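How I fold tank tops now

December 27, 2019
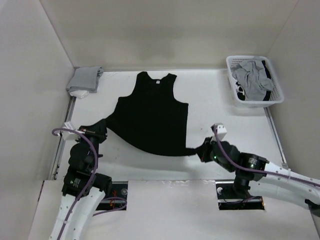
Fereshteh Nouri

I own too many black tank tops. I wear one under nearly everything from May on, and under sweaters the rest of the year, and when one wears out I buy two. For a long time they lived in a heap in the second drawer of the dresser. Getting dressed meant pulling out the heap, finding one that wasn't inside out, and pushing the rest back in.

This week I had a few days off and went through the dresser. The sweaters and jeans took an hour. The tank tops took most of an afternoon, mainly because I had never settled on a way to fold them. A T-shirt has sleeves and square shoulders, so there is something to line up. A tank top has two straps and a lot of armhole. If you start folding from the straps, they slide around and you end up with a lump at one end.

What works for me is to start at the hem. Lay the top out on a flat surface with the neck away from you. I like a white surface for black clothes, as I can see the edges. On our bedspread, which is navy, I kept missing half a strap. Take one bottom corner in each hand and pull them apart until the fabric between the side seams goes flat. The corners will stretch into points if you pull hard, and the hem will sag in a curve between them. Ease off a little and it comes straight. Then smooth upward with the flat of your hand, toward the armholes.

The label tells you which side is the back. On mine it's small and white, just inside the neckline, and not quite in the middle. Some of the older ones have lost theirs, and on those I go by the depth of the neckline.

After that:

Fold it in half the long way, so one strap lies on top of the other. The armholes should match. If they don't, the hem wasn't straight, and you should open it and pull the corners again.

Bring the straps down to the bottom of the armholes. This gets rid of the narrow part and leaves you with a rectangle, more or less.

Fold up from the hem, then once more. The ribbed ones need a third fold because they are longer.

Stand it up in the drawer with the rounded edge on top.

My sister-in-law Dzifa rolls hers. I tried rolling for a year when we lived in Kellow and had the shallow drawers. Rolls are fine until you take one out, and then the others come undone into the gap. She has dividers, which I expect is the difference. I looked at some at the store in Raddale and they were more than I wanted to pay for pieces of plastic. I used two shoe boxes with the lids off. They are a little too tall, so I cut them down with scissors, and the drawer closes.

I also got rid of some. Anything with a stretched neckline went, and anything that had faded to that brownish color black cotton turns. Those are rags now, under the kitchen sink. The ones that stayed got washed together in cold water, inside out. I used to dry them on high and I think that is what ruined the hems on the old ones, because they went wavy and never lay flat again. Now I take them out while they're still a bit damp and hang them over the shower rod by the bottom edge. If you hang them by the straps, the straps get longer.

Omid asked if I was going to do his drawer next. I said he could do it himself and showed him the fold. He did three undershirts and went to watch the game. The three look good. The rest of the drawer is as it was.

Still to do are the socks, the closet shelf over the coats, and the bag of winter scarves that has been on the bedroom chair since we got back from my parents' house. I'd like to have the scarves put away before I go back to work. If anyone has a good method for the long knitted ones with fringe, leave it in the comments. I have tried hanging them and they fall off the hanger every time the closet door opens.

6 comments
Shared 51 times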